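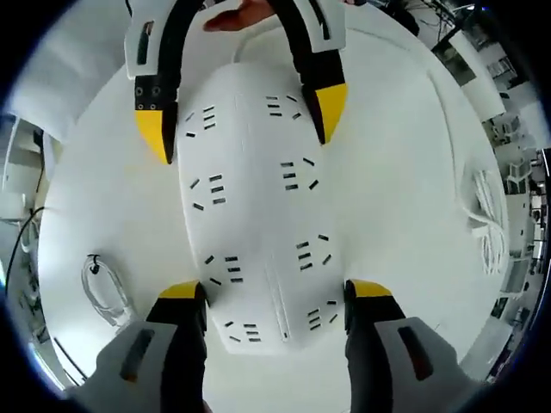
Stelo 8-way desk power strip, white

Eight outlets, two columns of four. Five-slot pattern on each, so flat pins or angled pins both go in. White casing, rounded shoulders at the top, dark slots. No switch on this version – if you need one, ask before ordering.

Code: 764
Cord: 5 ft
Warranty: 4 years
In stock: 112

Good for shared desks, meeting tables, the round table in the break room that never has enough sockets. Sits flat, wide body so it dosn't tip when you pull a plug. 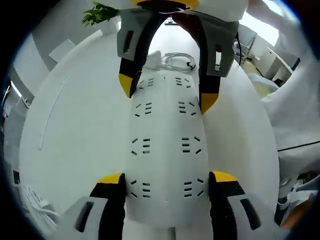
Keep the cord loosely coiled if you're not using the full length, don't wind it tight. Same for charger cables. Wipe with a dry cloth only, unplug first. White shows marks, sorry – the gray version is due in August.

Chunky chargers: start at the ends and work in. A small cube adapter is fine next to a normal plug, the big laptop bricks will want more room.
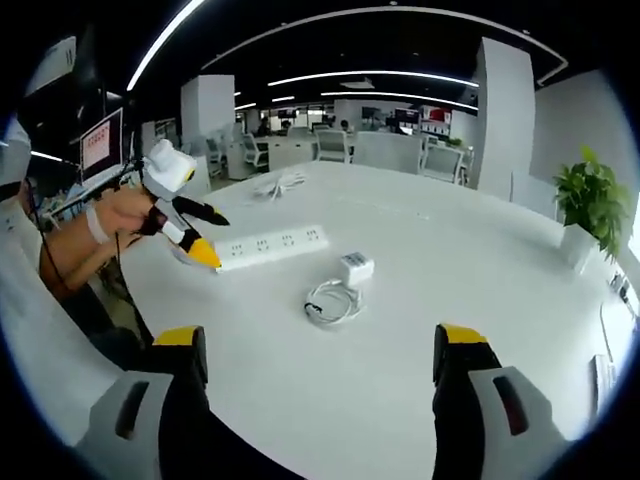

Plants on the desk? Put the strip on the other side from the pot and water with everything unpluged. Not for outdoor use, not for heaters, don't plug one strip into another.

Ships from Vultdale. Orders in before 4 pm go same day. More than 5 units – write to Kazuhiro Takagi at the Ebihara counter for a price.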